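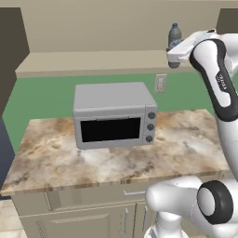 How many examples does a robot need to learn one kitchen task?

More than most people expect. At Altell, Rekha Mudaliar's team collected 3,371 simulated runs for its Plerkotar project and kept 1,661 of them. The rest were too slow or ended in a collision. Operators work in shifts from 8 in the morning, steering the arm by hand controller – a tiring job, Mudaliar says. Another 485 runs are due in October, all with new counter layouts.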